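# Grakberg Hall: Questions About Attending a Concert

The answers below apply to all concerts in the main hall and in the Denonora Room. If your question concerns a school visit, please write to the education office instead.

## When do the doors open?

The foyer opens 60 minutes before the performance. The main hall opens later, once the sound check has ended, and a bell is rung at that point. Please have your ticket ready, on paper or on your phone.

## How many seats are there?

The main hall has 894 numbered seats. With the gallery standing places included, the licensed capacity is 973. The Denonora Room holds 300 people and has no numbered seating.

## May I enter after the music has started?

Latecomers are admitted at the first suitable break, which the conductor or the performers choose in advance. In a symphony this may be the end of the first movement; in a song cycle there may be no break before the intermission. Ushers cannot make exceptions, and tickets are not refunded on account of late arrival.

## Can I return or exchange a ticket?

Tickets may be exchanged for another concert in the same season up to noon on the day before the performance. A difference in price is payable at the time of exchange. Cash refunds are made only when a concert is canceled by the hall.

A change of soloist or program does not count as a cancellation. When Severyn Didenko replaced another pianist in the January recital series, for instance, all tickets remained valid.
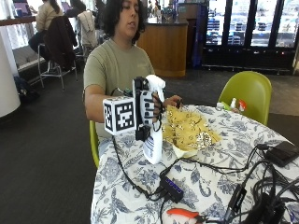 ## Are recordings permitted?

Audio and video recording is not permitted during a performance. Photographs without flash may be taken during the applause. Members of the press should apply to Miroslava Stasiv in the communications office before the concert.

## Are there talks before the concerts?

Subscription concerts are preceded by a short introduction in the Polishchuk Foyer, given by Fedir Yurchenko or a guest speaker. Admission is included in the ticket, and seats are not reserved. The talk is not repeated at the intermission.

## What provision is made for wheelchair users?

Wheelchair places are located in rows A and P of the main hall – both are reached by elevator from the side entrance. One companion is admitted free of charge. These places are sold by telephone or at the box office and do not appear in the online plan.

## Is there an age limit?

Children under six are not admitted to evening concerts. Family concerts are open to all ages, and every child needs a ticket.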